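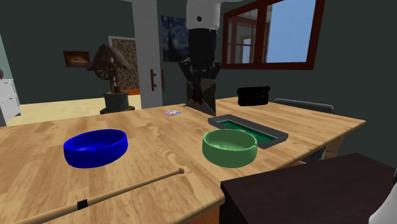
Pepper prices at the packing shed this fall, anyone else getting squeezed?

Growers' Corner > Greenhouse Vegetables > Marketing and Sales

wulholm_peppers wrote:
Hi everyone, long time reader and not much of a poster, so please be patient with me while I get around to the point. We grow colored bells under plastic outside Wulholm, mostly reds and some oranges, and for years we've sold nearly everything through the shed at Brestthorpe. They've always been good to us. Well, last week a letter came saying that starting in October they want everyone on a fixed price for the whole winter, signed up front, instead of the weekly price we've always had. Ostap Dmytriv signed it (he runs the buying side now, a very nice man on the phone) and he says the supermarkets are asking for it. The number is 26 cents a pound under what I averaged last winter. My husband says take it and sleep at night. I'm not so sure! What would you all do?

twobays wrote:
Welcome, glad you finally posted! I'm with your husband on this one. We went fixed with a different shed four winters ago and I wouldn't go back. Yes, there were weeks in January when the open price ran way past ours and I grumbled into my coffee, but there was also that awful spring when everybody's fruit colored up at once and the neighbors were practically giving reds away. We paid the gas bill on time every month. I'd sign, as long as they're committed to taking a set volume from you. Does the letter say?

wulholm_peppers wrote:
It says 3,252 cartons over the season, and then there's a line about "subject to customer demand" that I read a few times and still don't care for.

chie_k wrote:
Chie Kuroda here, some of you know me from the seedling swap. Please don't sign with that line in it, dear. I say this with affection for twobays, whose advice has saved my bacon more than once, but a fixed price with a soft volume only ties up one side. If the market drops they can say demand is down and leave you with the fruit, and if it climbs you still owe them every carton at the low price. Ask them to strike the line or put a floor under it. Even 30 percent guaranteed each month would be better than what you've got there.
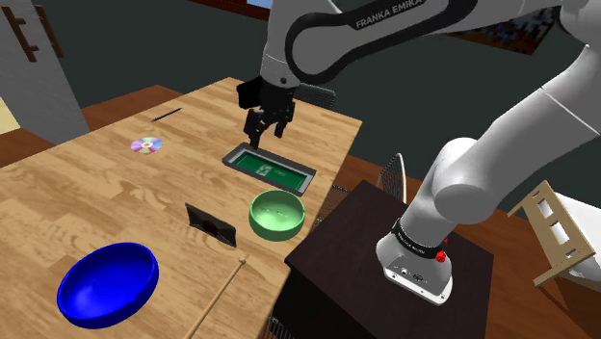 And ask about grade-outs too while you're at it. Our old contract was fine on paper and then we lost a good bit of money on who got to decide what was a second. You want it in writing who does the grading, when it happens, and how soon you hear about it, so you can drive over and look at the fruit yourself if you need to.

twobays wrote:
Chie, fair enough on the volume, I should have read that part before cheering. I still think you're too hard on fixed pricing in general, though. Smaller growers can't ride out a bad month the way you can with your farm stand and your tomatoes and everything else you've got going.

chie_k wrote:
The farm stand mostly pays for the farm stand! But I take your point. I'd be happy with half fixed and half open if Brestthorpe will go for it. Mine wouldn't at first, and then they did once a few of us had called in the same week.

glasshouse_gus wrote:
Which varieties, if you don't mind my asking? We trialed Maurya next to Urko last winter and the Maurya held its size much better late in the crop. If the contract pays only on large fruit, that could matter more to you than the price per pound. I'd want to know what they pay on mediums before I did anything.

wulholm_peppers wrote:
Urko in both houses, I'm afraid, and they do run small by March. I hadn't even thought to ask about mediums, thank you. I'm calling Ostap in the morning with a list: the demand line, the grading, the mediums and whether he'd do half and half. The signed copy is due back Fri 19 September so there's a little time yet. I'll come back and tell you what he says.

twobays wrote:
Good luck, and do let us know. If he says yes to half and half I may be calling him myself.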